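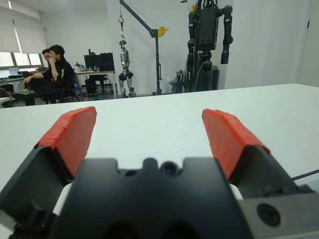

Finlow 3: a planner for people with two arms to feed

Reviewed by Nuala Egan
Jun 30, 2022

Finlow is a motion planner for two-arm setups, and version 3 arrives with a new logo, a dark theme and, further down the release notes, a rewritten collision checker. I know which one I would have announced first.

Installation took me 45 minutes, most of it spent persuading Finlow that I already had the right version of everything. The setup wizard asks for your arm model, then your gripper, then your arm model again in case you were lying. After that it behaves.

The good part is the coordination. Older planners treat the second arm as a piece of furniture that sometimes moves. Finlow plans both together, and you can tell it that one gripper is carrying something so the part gets added to the arm's shape. You draw a box, type in the sizes, and attach it. Forget to detach it later and the arm will go on tiptoeing past obstacles with an imaginary brick in its hand, which is my own fault and also very annoying.

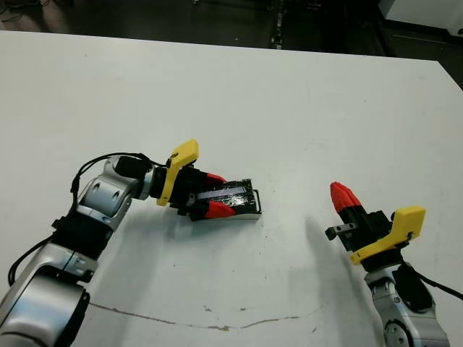
Attached parts can have their own padding too, separate from the padding on the arms. I left it at the default for a day and watched the planner refuse every handover I asked for. Dropping it to 13 millimeters got things going. The manual mentions this setting in an appendix, under "Other."

Perception is where my patience went. Finlow doesn't find objects itself; it takes poses from a plug-in, and the one in the box is Brivau. Brivau likes big colorful things with corners. Give it a small dark part on a pale surface and it will report a position with great confidence, then a different one with the same confidence. My colleague Kadir Polat wrote a filter that throws out the jumps, and we have been living on that. The paid plug-in, Pomare, may be better. It costs extra and I am stubborn.

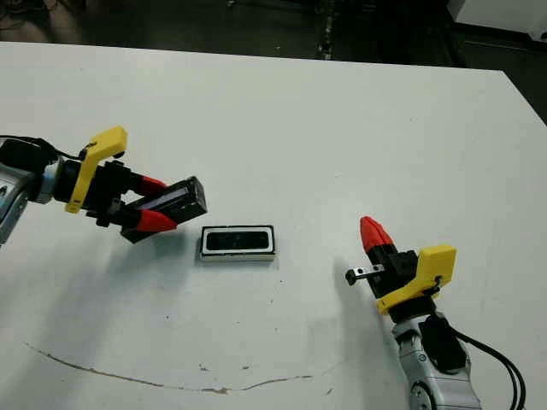
Can you use Finlow with only one arm?
There's a single-arm mode in the project settings, and it runs fine, but you'd be paying for the half you don't use.

The log viewer deserves a kind word. Failed plans are stored with the reason, in normal sentences, and you can scrub through each one to see which links were about to meet. The export button next to it saves a file that only Finlow can open.

A seat is $79 a month. I've renewed mine, and I still want the 45 minutes back.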